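Storing and cleaning a shared play food set
Community Help – Play Areas and Learning Materials
Posted Friday, November 7, 2025

Hosidach
Our center keeps one set of toy food for shared use. Pieces are left on the table at the end of each session, and small fruit is regularly misplaced. Please advise on a suitable method of storage and on how often the set should be washed.

Murkach
It is recommended that the set be divided into 3 groups: fruit, bottles, and dishes. Each group should have its own lidded box, labeled on the front. Small pieces such as a strawberry or an orange slice should be counted back in before the box is closed.

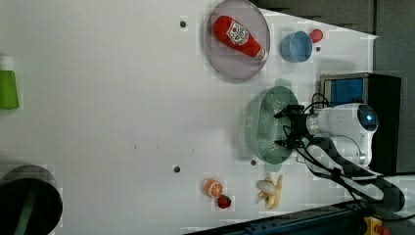
A toy colander is useful at this stage. Fruit may be collected in it, rinsed under the tap, and left to drain on a towel. Plates and bowls should be washed separately with mild dish soap – abrasive pads will dull the surface. We wash our set every 7 days, and more often during August, when attendance is higher.

Ortner
We use one large bin. No difficulties to report.

Cerona
The advice on separate boxes is sound. Please note that toy bottles with caps can hold water and should be dried standing upside down. Pieces with printed labels should be wiped and kept out of the sink. Any cracked item should be withdrawn from use and recorded on the inventory sheet.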